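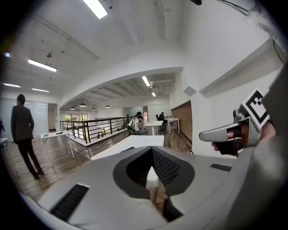

Ticket: Hand-held grippers, upstairs floor
Opened by: Narendra Agarwal
Site: Tridley
Status: Open, waiting on parts
Priority: Normal

Summary
One of the two hand-held grippers keeps losing its place in the middle of a recording. The other one runs fine all day. We record people doing the sorting and packing tasks by hand with the grippers, and the Aneretti cell downstairs learns from those recordings, so a bad recording on our floor turns into a confused arm on theirs.

Entry 1, Narendra
First failure at 9:40 a.m. The software says "tracking lost" and the recording stops by itself. Restarted the session, got through two tasks, lost it again. I swapped the hands, so left gripper in the right hand and the other way round. The fault followed the gripper. Great, that rules out the operator and the software setup in one go!

Entry 2, Evska support
Thanks for the quick swap test. Please check the following and write back:
Marker on top is clean, flat and not peeling at the corners.
Vents are clear.
Firmware is the same on both units.
Also tell us what the lighting is like where you record. Bright windows and ceiling tubes at the same time can throw the exposure off.

Entry 3, Narendra
Marker is clean and flat. Vents clear. Firmware matches. Lighting: tube lights on the ceiling and big bright windows at the far end past the railing. I turned the recording position so the operator faces the brick wall and did 5 tasks in a row. Only one dropout. Better, and I would never have thought of it, but the good unit had zero dropouts facing either way.

Entry 4, Narendra
Adding some background because Evska asked who is using these and how often. It used to be that the packing leads wrote up a method sheet and someone from Malhotra came in to program the arm from it. That took weeks, and the small stuff got lost, like tipping a box a little so the flap drops shut. Now the packers come upstairs and simply show it. They are good at this! One of our longest-serving people did 60 recordings last shift before the dropouts started and had opinions on every one of them. Two packers have moved to checking recordings half the day, and they catch things the rest of us miss. The flip side is that when a gripper goes down they are stuck waiting, and they hate that more than I do. Desk staff on this floor have also asked us to keep the beeps down, so the volume is now at the lowest setting.

Entry 5, Evska support
Very useful, thank you. Please send the log file from the bad unit and run the 1000-frame self test with it resting on the table, not held.

Entry 6, Narendra
Log attached. Self test failed at 55 percent, then passed, then failed again at nearly the same spot. While it was running I pressed lightly on the cable where it goes into the housing and the dropout came right away. Let go, it came back. I did it four more times for the pleasure of it. I think we have it!

Entry 7, Evska support
Agreed, that is a worn connector. Replacement cable and strain relief going out today. Please don't tape it in the meantime, tape pulls the plug sideways.

Entry 8, Narendra
Tape removed. Working with the one good gripper on single-hand tasks until the part comes. Two-hand tasks moved to the end of February on the recording plan, and the Aneretti crew knows. Keeping the new recording position facing the wall, everyone prefers it.

To do when the part arrives
Fit cable, run self test twice, once on the table and once held.
Redo the stopped recordings from Entry 1.
Ask Evska for a spare cable to keep in the drawer.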